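The Summer I Finally Backed Up My Father-in-Law's Songs 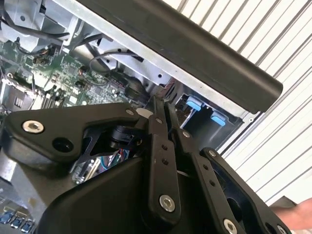 Conddale, June 20, 2024 -- I have been promising for longer than I care to admit that I would do something about the tapes. My wife's father, Munther Azar, played the oud at weddings for most of his life, and whenever somebody in the family had a recorder handy they would set it on a table near the band and let it run. What we ended up with is 96 cassettes in two suitcases, and a family that talks about them constantly and never plays them (guilty as charged).

So this spring I got the old desktop computer out from under the stairs, bought a used Goossens tape deck from a very nice man two towns over, and set myself up in the back bedroom with a pot of coffee and my reading glasses. I had pictured one cozy weekend. Oh, my. A tape takes as long to copy as it takes to play, and I hadn't thought that through at all!

The labels are their own adventure. Some are in Arabic, some in English, and a good many just say "wedding," as if there had only ever been the one. I called my wife's aunt, Samira Atallah, and held the phone up to the speaker, and she would listen for a few seconds and say, "That's Widad's wedding, the hall was freezing," and she'd be off telling me who wore what and who wasn't speaking to whom. Then I'd call Widad Haddadin and get a different version, and a recipe for semolina cake besides.

What I love most is the stuff between the songs. You hear chairs scraping, and a baby, and Munther tuning up and grumbling about his strings. On one tape he stops in the middle of a piece to tell Raed Nassar to come in and eat something. Raed is a grandfather now, and when I played it for him in our kitchen he laughed so hard he had to sit down, and then he got quiet and asked me to play it again.

I've done 55 of them so far. I bake the sticky ones, no, I'm kidding, I put those in a shoebox and will pay somebody who knows what they're doing. Everything gets copied twice, once to the computer and once to a little drive that lives at my sister-in-law's house -- she keeps it in with the good silver.

If any of the cousins are reading this and have a tape in a drawer somewhere, please call me before you try to play it. I'll drive over and get it, and I'll bring cake.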